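Re: [cell-upkeep] Gripper recal on the two-arm table
Last updated: March

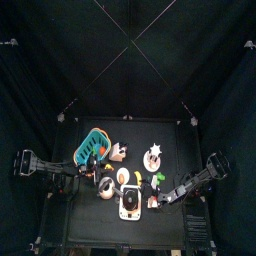
How often should the gripper zero be redone? Every 30 hours of run time, and after any finger swap.

I-hsuan Mak wrote:
> Velik says the new pads go 3000 cycles
> before the zero drifts. I'd skip the
> weekly check on both arms.

I don't buy it. Ours was off after 1731, and that was with light toys. Who tested the 3000, and on what? Until Seung-woo shows me a log, I'm keeping the check and retorquing the finger screws too.

Vaida

We use cookies to remember your list settings. OK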